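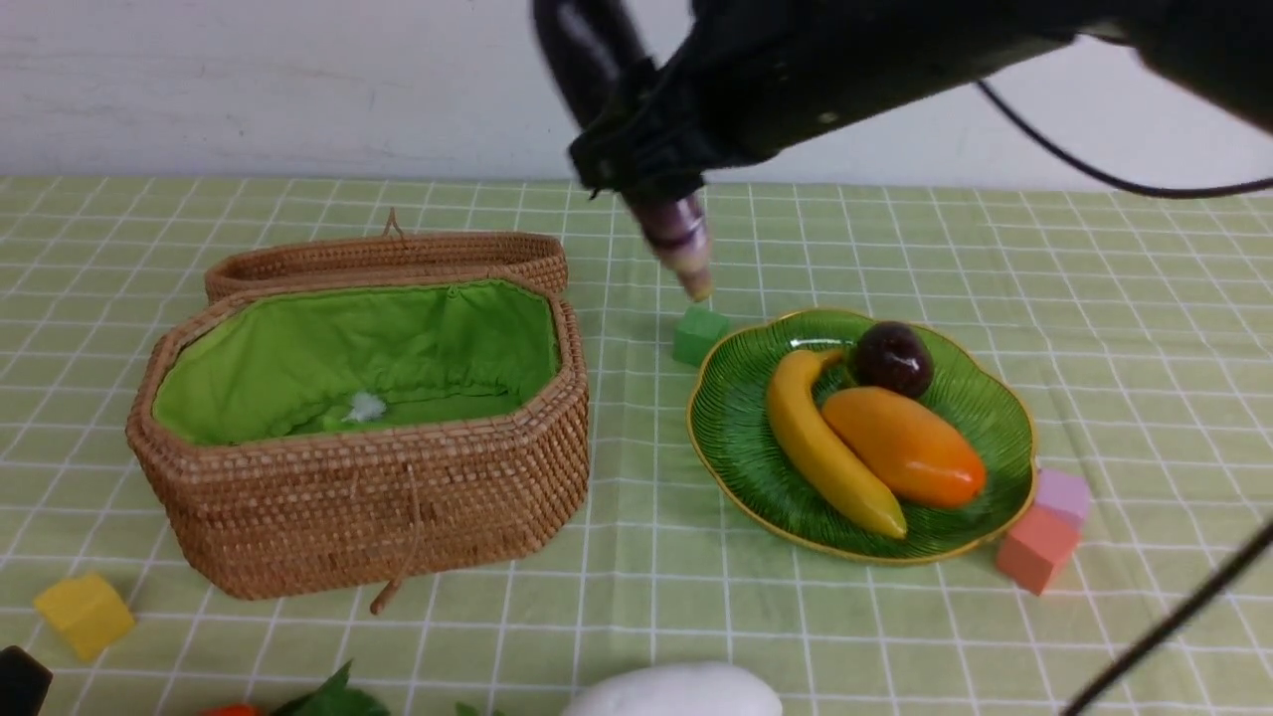
The Ostau G2 is a two-finger electric gripper for small robot arms, meant for bench work where the parts change from one job to the next. It fits the Kavanagh wrist flange directly, and other arms with the Mollon adapter plate. We try each revision over a mixed table of light and awkward things: foam cubes, artificial fruit on a scalloped plate, a lined rattan basket with its lid up. The small green cube by the rim of the plate is a useful target, as the fingers have to come down close to the plate without touching it. The fruit is a test of grip on shiny, rounded surfaces.

Reading time: 2 minutes

Opening width is 51 mm. Force is set in software in 20 steps, and the lowest is the one to start with for foam or thin plastic. The controller stores the last setting when the power goes off.

We ran the G2 against our older G1 in August, on the same arm and with the same program. The G2 closed more evenly on soft parts and needed fewer second attempts. The G1 is still the better choice for flat metal pieces, where its wider pads help. Finger pads on the test unit were changed after more than 4000 cycles.

The gripper comes with one pair of pads, a cable and a printed setup sheet. The adapter plate is sold separately. Leave enough slack in the cable for the wrist to turn fully before you clip it to the arm.

Orders are sent from our Huludley workshop. Loan units can be booked through the contact form.

This site uses cookies. By continuing to browse you agree to our use of cookies. Accept | Settings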